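Support de processeur

Le support de processeur (en anglais CPU socket) est un connecteur électromécanique soudé ou monté sur une carte mère, destiné à recevoir un microprocesseur sans soudure. Il assure la liaison électrique, le maintien mécanique et le positionnement du composant.

Historique

Les premiers microprocesseurs étaient logés dans des supports à double rangée de contacts (DIP). L'augmentation du nombre de signaux a imposé des matrices carrées : 68 broches pour les boîtiers PGA du 80286, 114 pour ceux du 68020.
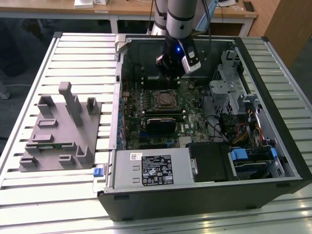 Le support à force d'insertion nulle (ZIF) s'est généralisé au cours des années 1990. Un levier latéral écarte les contacts pendant la mise en place, puis les referme sur les broches. L'effort d'insertion, qui croît avec le nombre de contacts, cesse alors d'être une contrainte de montage.

Types de contacts

Dans le format PGA, les broches sont portées par le processeur et le support est percé de trous. Dans le format LGA, le processeur ne présente que des plages planes, et les contacts élastiques appartiennent au support. Le format BGA, à billes de soudure, exclut en principe tout remplacement par l'utilisateur.
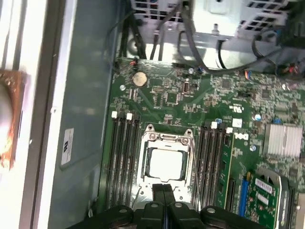 La pression nécessaire au contact LGA est obtenue par un cadre métallique rabattu sur le bord du diffuseur thermique et verrouillé par un levier. Une charge mal répartie peut provoquer des défauts de contact intermittents, se traduisant notamment par la perte d'un canal mémoire.

Détrompage

Un repère triangulaire, des encoches ou l'absence de certaines broches imposent l'orientation du composant. La compatibilité mécanique ne garantit pas la compatibilité électrique : le micrologiciel et l'étage d'alimentation doivent également prendre en charge le modèle installé.
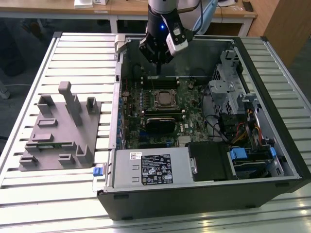 Les contacts reçoivent généralement un placage d'or sur sous-couche de nickel. Les contacts élastiques d'un support LGA se déforment facilement ; un capot en plastique les protège tant qu'aucun processeur n'est en place.

Réemploi et maintenance

Le démontage comporte la dépose du dissipateur, le nettoyage de la pâte thermique, puis l'ouverture du levier. La possibilité de réparer un support LGA reste discutée, le redressement manuel d'un contact modifiant son élasticité.

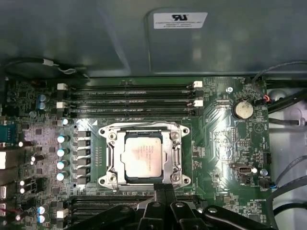
Paula Munteanu juge pour sa part ce redressement acceptable sur un contact isolé, à condition d'opérer sous loupe binoculaire, mais recommande le remplacement du support dès que plusieurs contacts voisins sont touchés.

Voir aussi

Carte mère
Dissipateur thermique
Land grid array
Pin grid array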